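Gurkonstead 长室微波炉与随手用品登记表（第二版）

说明文件

这份说明写给想使用这些表格的人。表格记录的是一间长形工作室里的微波炉，和人们放进去、拿出来、放在旁边的东西：杯子、饭盒、盖子、碟子、抹布，也有一些不好归类的小物件。登记的语言是中文，物品名称另外有荷兰语和英语的对照。

我的中文是成年以后学的，有些说法可能不够自然。如果您看到一个词用得奇怪，请先查“词汇表”，那里写了我想说的意思。如果查了以后还是奇怪，请写信告诉我，我会改。

目录里有什么

一共五个表，都是逗号分隔的文本文件，编码是 UTF-8。第一行是列名。

物品表：每一种物品一行。
使用表：每一次使用微波炉一行。
位置表：物品停放的地方，用文字写，没有坐标。
清洁表：每一次擦炉腔、擦门、擦台面一行。
词汇表：物品和动作的名称，三种语言。

物品表和使用表用“物品号”连接。位置表和使用表用“位置名”连接。清洁表是独立的，只有日期和其他表一样。词汇表不需要连接，可以单独下载，已经有中文老师告诉我她只用这一个。

登记的时间和办法

第一版是八月做的，时间将近四个星期。登记的人是两个，我是其中一个。我们在微波炉旁边放一块写字板，用的人自己写一行，晚上我们把纸上的内容抄进表格。纸上看不清的字，表格里写“不明”，没有猜。纸上没有写的，表格里就空着。

“不明”和空格是两件事。“不明”的意思是有人写了，可是我们读不出来。空格的意思是没有人写。请您计算的时候不要把它们合在一起。第一版里我自己合过一次，结果很难看，第二版已经分开了。

不是每一次使用都写在纸上。午饭的时候人多，写字板常常在别人的手里，或者笔没有水。所以使用表不能用来说“这间房间一天用几次微波炉”。它比较适合用来看：人们把什么叫作什么，什么东西和什么东西一起出现，哪些动作有固定的说法。

房间

长室是大家工作的地方，微波炉也在这里。房间又长又白，天花板是弧形的，看得到梁和管道。工作台沿着墙排成长长的一行，人坐在工作台旁边做自己的事。在 Gurkonstead，大家叫它“长室”，没有别的名字，所以表格里也这样写。

我写“位置名”这一列的时候，先想用方向，比如东边、西边。后来发现进门的人没有一个按方向说话。他们说“靠墙的那边”、“柜子旁边”、“炉子前面”。所以位置表用他们的说法。缺点是同一个地方有两三个名字，我把它们都保留了，在“同义位置”一列里写明。

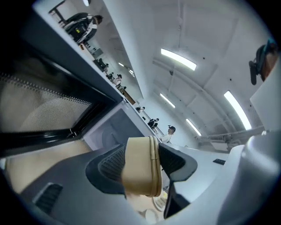
图：长室，微波炉的门开着。前面是一个浅棕色的圆柱形物件，后面沿墙是一长排工作台。

微波炉和它的部分

微波炉的外壳是白色的，门框是黑色的，很亮。门上有窗，窗里有一层细密的网点。炉腔是灰色的，后壁上有一个圆形的凹处。词汇表把这些部分分开写，原因是清洁的时候人们也是分开说的。下面是最常用的几个词，写法以词汇表为准。

炉门：整个门，包括门框和窗。有人写“盖子”，我们没有改原来的字，但是在“统一名称”一列里写“炉门”。
门窗：只是门上可以看进去的部分。容易和房间的“门窗”弄错，所以第二版改成了“炉门窗”。
网屏：窗里的细网。很少有人在纸上写它，只有清洁表用得到。
炉腔：里面放东西的空间。纸上多数写“里面”。“里面脏了”统一为“炉腔有污迹”。
后壁：炉腔最里面的那一面。
台面：放微波炉的平面，和工作台的桌面不是一个词。这一点在第一版里很乱，请使用第一版的人特别小心。

每一列的意思

物品表

物品号：字母和数字，没有含义，只为了连接。请不要从号码看先后。

原写名称：纸上怎么写，这里就怎么写，包括错字。有一位同事总是把“碟”写成“蝶”，我们也保留了。

统一名称：我们给的名称。这个名称尽量宽。例如一个圆筒形的东西，如果登记的人没有写用途，我们写“圆柱形物件”，不写“杯”或者“罐”。用这一列做统计的人应该知道，它里面有比较宽的词，也有比较窄的词，并不在同一个层次上。

外形：圆柱、方、扁、软、其他。“软”是给布和袋子用的。

颜色：用日常的颜色词。浅棕、米色、淡黄三个词在不同人的纸上常常换来换去。我们没有用色卡，所以请不要把浅棕和米色的差别看得太认真。

材料：只有登记的人写了才填。我们不从颜色推材料，也不从形状推材料。这一列有很多空格，请接受它。

有没有盖：有、没有、不明、空。这里只说物品自己是不是带盖子。使用的时候盖没有盖上，写在使用表里。

备注：自由的文字。已经删去人名。

使用表

日期：只写日，不写时间。第一版的纸上有人写时间，有人不写，我们决定都不收。

物品号：见上面。如果一次放进去几样东西，就分成几行，“同次号”一列相同。

动作：放入、取出、移开、转动、打开炉门、关上炉门。纸上的动作词很多，中文的“拿”和“端”和“捧”我学了很久才分清，词汇表里有例句。“拿”可以用一只手，“端”要保持平，“捧”用两只手。统一名称都归到“取出”，原来的字放在“原写动作”里。

从哪里：位置名。
到哪里：位置名。

炉门状态：登记的人离开的时候，炉门是开着还是关着。这一列是后来加的，前面几天是空格。加这一列的时候有过讨论，有人认为炉门应该一直关着，有人认为刚用完以后开一会儿比较好，味道可以散去。表格不支持任何一方，只记录。

备注：自由的文字。多数是提醒别人的话，比如“小心，汤”、“叉子请先拿出来”、“这个是我的，不要扔”。我很喜欢这一列，也请您读一读，不要只读数字。

位置表

位置名：人们的说法。
同义位置：同一个地方的别的说法。
能不能放热的东西：能、不能、不明。这是用的人自己的判断，没有测试过。
说明：一句话，写清楚这个地方在什么旁边。房间里的家具有时候会移动，所以“柜子旁边”在月初和月底可能不是同一个地方。移动的日期能找到的，我写进去了。

清洁表

日期：同使用表。
部分：炉门、炉门窗、炉腔、后壁、台面，或者“全部”。
用什么：湿布、干布、纸、其他。清洁剂的牌子没有记录。
污迹：纸上怎么写就怎么写。常见的是“汤”、“酱”、“不知道是什么”。
备注：自由的文字。

词汇表

中文：统一名称或者统一动作。
荷兰语：我的母语，我自己写的。
英语：同事看过。
例句：每个词一句，多数来自备注列，有的稍微改短了。
容易弄错的词：写相近的词，并且说明差别。

几行例子

下面几行从使用表里抄来，为了让您看到文字的样子。列的次序是：原写名称，统一名称，动作，从哪里，到哪里，炉门状态，备注。

大碗，碗，放入，工作台，炉腔，关，盖了碟子
饭盒（绿），饭盒，取出，炉腔，炉子前面，开，等一下再关
圆的那个，圆柱形物件，移开，炉子前面，靠墙的那边，空，挡住门了
茶杯，杯，取出，炉腔，工作台，关，空
不明，不明，放入，不明，炉腔，关，小心，汤

第三行的“挡住门了”在备注里出现得很多，文字稍有不同。炉门向外开，前面放了东西就不好开。从这个写法我们后来加了“炉子前面”这个位置名，第一版里它和“台面”是混在一起的。

最后一行也是好的一行。物品的名称读不出来，可是动作和备注还有用，所以我们没有删。

命名的规则

给新物品取统一名称的时候，我们按下面的次序做。如果您想在自己的房间里做同样的登记，可以拿去用，也可以改。

先看登记的人写了什么。如果他写了清楚的名称，就用这个名称，即使我们自己会叫别的。

如果他写的是外形，比如“圆的”、“长的那个”，就用外形加“物件”。外形后面不加用途。

如果他写的是里面的食物，比如“咖喱”、“昨天的面”，名称写“容器”，食物写进备注。这条规则讨论得最久。在纸上，“咖喱放进去了”是很自然的一句话，可是咖喱没有形状，物品表没有办法填。

如果两个人给同一个物品两个名称，而且我们能确定是同一个物品，就用先写的那个，后写的放进备注。不能确定，就是两个物品。

颜色放在括号里，只有需要分开两个同名的物品时才加到名称中。

已经知道的问题

“盖”这个字有两个用法，盖子和盖上。在第一版里，几行的“盖”读成了物品，应该是动作。第二版改了我找得到的，可能还有没找到的。

“炉子”和“微波炉”在纸上一样多。统一名称只用“微波炉”，可是位置名保留了“炉子前面”，因此搜索的时候请两个词都试。

“台子”、“桌子”、“工作台”、“台面”四个词没有完全分清。位置表里，“桌子”如果没有说明，请看作不确定。

清洁表里的“全部”不可靠。有人写“全部”的时候只擦了看得到的地方，第二天别人又写“后壁”。这不是批评，只是请您计算以前先想一想。

周末的行很少。周末来的人少，写字板有时候被收进柜子里。

备注列有几行是玩笑，例如“放入：希望”。我没有删，统一名称写“不明”。

和第一版的差别

炉门状态成为单独的一列。
“不明”和空格分开。
“门窗”改为“炉门窗”。
位置表增加同义位置。
词汇表增加例句。英语一列重新检查过。
物品号没有改变，所以用第一版写的程序应该还可以运行，只需要注意列的数目。

如果您以前引用了第一版，不需要重新做。请只在文字里写明用的是哪一版。

适合做什么，不适合做什么

这些表格可以用来做中文日常用品的词汇练习，可以用来看一般人怎样给容器命名，也可以当作一个小例子，教学生怎样整理手写的登记。Filham 的中文晚班用过词汇表，他们发回来的改正我都放进去了，主要是量词：一只碗、一个饭盒、一块抹布、一把勺子。我以前都写“个”。

这些表格不适合用来评价食品安全，也不适合用来比较微波炉的好坏。温度、功率和加热时间都没有收。请也不要用它研究某一个人的习惯。人名删去了，可是房间里的人互相认识，读备注可能猜得出是谁。

个人信息

写字板上方贴了一张说明，告诉大家这些纸会被抄成表格，名字会被删去。愿意写的人写，不愿意写的人不写。如果有人以后想去掉自己的一行，可以告诉我日期和内容，下一次更新时会去掉，不需要说明理由。目前去掉过几行，物品号因此不连续，这是正常的。

使用和引用

表格和说明可以自由使用、复制和修改，教学和其他用途都可以。请写明来源。引用时可以这样写：

Van Hecke, Hanneke. Gurkonstead 长室微波炉与随手用品登记表，第二版。

如果您修改了统一名称，请把文件名也改掉，这样别人不会把两份弄混。

改正和联系

请把改正写成一行文字，包括表的名称、物品号、现在的内容和您建议的内容。一次一行最方便，很多行也可以。词汇的建议请附一个例句，最好是您自己真的会说的句子。

我每个月看一次来信，回复可能比较慢。关于“端”和“捧”的例句，现在还缺少“捧”的第二个例句，欢迎寄来。

说明文件最后修改：2024年10月20日

Hanneke Van Hecke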